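Tempo de leitura: 2 min

Cor e percepção – apontamentos da aula 4

Na última aula ficámos a meio da constância da cor, por isso retomo daí. Quem faltou pode pedir os slides à Young-sook Ham, que tem tudo arrumado na pasta da turma (muito melhor do que eu!).

A ideia é simples de dizer e chata de engolir: o olho não mede cores, compara-as. Quando entro na cozinha de manhã e vejo a parede branca, chega-me aos olhos uma luz bem diferente da que chega à noite, com o candeeiro aceso, e eu continuo a chamar-lhe branca. O cérebro desconta a iluminação sem pedir licença.

Agora o castanho, que é o meu assunto preferido e que deixei de propósito para hoje. Não há castanho no arco-íris, já repararam? Castanho é, em geral, um laranja ou um amarelo pouco luminoso visto ao lado de coisas mais claras. Se isolarmos a mancha numa sala às escuras, sem nada à volta, muita gente passa a dizer que é laranja. Experimentem em casa com um tubo de cartão preto encostado ao ecrã – funciona melhor com o brilho no máximo.

Outra coisa que costuma sair mal nos trabalhos: confundir cor da superfície com cor da luz refletida. Uma parede pintada toda com a mesma lata de tinta raramente nos manda a mesma luz de todos os pontos. Há zonas mais claras, zonas que escurecem devagarinho, e como a transição é suave quase não damos por ela. Se a mesma diferença aparecesse numa linha brusca, saltava logo à vista. Voltaremos a isto com as bandas de Mach.

Para quem gosta de números: um laranja espectral anda pelos comprimentos de onda a rondar os 600 nm, e aos 570 nm já estamos no amarelo. Não decorem a tabela, não vou perguntar.

Para a próxima aula: escolham uma superfície lisa lá de casa, olhem para ela a duas horas diferentes do dia e escrevam 10 linhas sobre o que mudou. Sem fotografias, por favor, só palavras – quero ver como se safam com os nomes das cores. 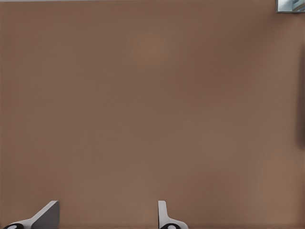 Fig. 1. Castanho acinzentado e liso, com variações suaves de tom.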